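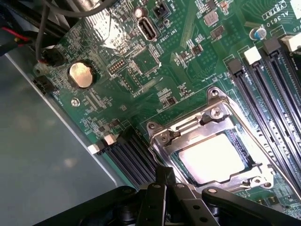

Used server boards: questions we get a lot

Brosley Parts Counter. Last updated in June. Read this before you email, please, we're slow on email.

What do I get when I order a "board, as pulled"?
The board. Whatever was on it when it left the rack may or may not still be on it. Check the listing line that says CPU yes/no, memory yes/no, heatsink yes/no. If the line says no, it's no.

Do you test them?
Yes. Power on, into the setup screen, one memory stick walked through every slot. Takes a while, which is why new stock shows up in batches. We don't run them under load for days.

The clock is wrong / it forgets my settings.
Coin cell. Nine times out of ten it's the coin cell. Unplug the power, swap the battery, same side up as the old one, then load defaults and set the time again. We don't replace them before shipping. Match the number stamped on the old battery.

Black latches and white latches on the memory slots, what's the difference?
Depends on the maker. Usually the color tells you which slots to fill first, but which color goes first is not the same everywhere. Look in the manual for your exact board. Please don't guess from a video of a different one.

Only half my memory shows up.
In order: reseat the sticks, push till the latch clicks. Check you're filling slots that belong to a processor that's really installed (on a two socket board, half the slots are dead with one CPU). Then try one stick by itself. Still half, write to us with your order number.

Can I mix memory?
Registered with unregistered, no. Different sizes, sometimes. Different speeds, everything drops to the slowest. We sell matched sets under the Walwood listings if you'd rather not fool with it.

How do I open the socket?
Power cord out. Heatsink off first, twist it a little if the paste has grabbed, don't yank. Push the lever down and out from under its catch, let it come up slow. Some sockets have two levers and there's an order to them, see the manual. Lift the plate. Chip comes straight up. Do not touch the pins in the socket, not with a finger, not with a cloth, not "just to get the dust out".

I bent a pin.
Sorry. Not covered. We photograph every socket before it ships so we do know. The Gallardo bench does pin repair, $36 flat, no promises, allow 20 days.

What's the USB port standing up in the middle of the board for?
Boot stick, mostly. Or a license key for old software. It works like any other USB port, just inside the case where it won't get knocked. If yours is labeled INT_USB and a number, that's the one. Check there's clearence under your lid before you buy a long stick.

Will it fit my case?
Measure. Server boards don't always follow the desktop hole pattern. Hole drawings are on most listings, if it's missing ask for it. Keep the screws from your old board, we don't include any. And take out any standoff that doesn't line up with a hole, a spare one touching the back can short the board.

Do I need a heatsink from you?
Narrow and square sockets take different ones, and they look alike in photos. Measure screw to screw. The Naton coolers we carry come in both, pick carefully. Paste not included with used ones.

Returns?
Dead on arrival, yes, we pay shipping. Changed your mind, yes but you pay, and it has to come back in the static bag with the socket cover on. No cover, no refund. Orders over $104 need a signature both ways.

Can I pick up?
Yes, side door, until 4 pm. Ring and wait, we're usualy in the back.

Part number isn't listed, do you have it?
Maybe. Ask with the full number off the board sticker, not the server model. The same server can have three diferent boards in it.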